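Plavero Folding Table, Light Blue

Item 636. In stock at our Mendes warehouse. Ships flat in one carton.

The Plavero is a folding table for kitchens that need a second work surface part of the day and the floor space back the rest of it. People buy it for rolling out dough, for breakfast in a small apartment, or as a landing spot for groceries. It seats 2 for a meal, or 4 if the plates are small and everyone gets along.

It weighs 23 pounds, so most adults can carry it from one room to the next. Folded, it stores behind a door or in the gap beside a refrigerator. Measure the gap first - the feet add a little to the thickness when the legs are closed.

The top has a smooth matte finish in a very light blue. In a kitchen with warm bulbs it can look closer to white, so if you are matching it to painted cabinets, order the color chip before you order the table. Chips are free and go out by regular mail.

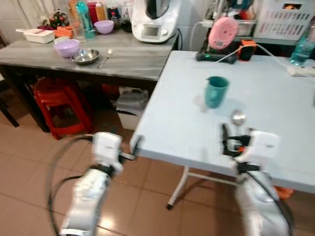 Setting it up

Lay the table face down on a rug or towel. Open the legs one pair at a time until each lock clicks, then turn the table over with a hand on each long side. Press down on the corners before you put any weight on it. If it rocks, turn the foot at the low corner until it sits level.

Care

Wipe with a damp cloth and dish soap. Dry it afterward. Do not use scouring powder or steel wool - the matte finish will go shiny in patches and can't be brought back. Use a trivet under anything from the stove or oven. Turmeric and beet juice should be wiped up the same day.

Parts and warranty

Leg locks and feet are sold separately in sets of 4. They also fit the older Brado table, but not the Brado bench. The frame and locks are covered for 9 years of home use. The top is covered for 2 years against peeling. Scratches, burns and outdoor use are not covered.

Shipping and returns

Orders placed before noon leave the same day. Delivery to Prondanden and the outer islands takes longer in May, when the ferry runs a reduced schedule. Returns are accepted in the original carton with all four feet attached.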